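Cloth handling at Notavport

Cloth handling at Notavport is the automated part of the towel room at the Notavport service laundry, where robot arms took over much of the picking and laying out of small cleaning cloths. It began in September with two arms, and is a lively case of staff shaping a machine's job themselves!

Soft cloth is hard for robots – it never lies the same way twice. The laundry handles 3,000 cloths per shift, and before the change most were laid out by hand, a task that left many workers with sore wrists.

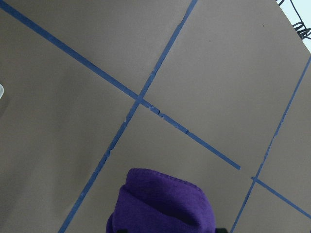 A purple cloth between the gripper's fingertips, over a gray surface marked with blue tape.

The 33 people in the room kept their jobs, though the jobs look quite different now. Operators check cloths for wear, clear snags and decide which batches go to the arms. Several trained as cell leads under a program called Tiser, and their suggestions led to slower arm speeds near the walkway.

Some changes were less welcome. Breaks now follow the batch schedule, and the room is quieter – older hands say they miss the talk across the folding tables.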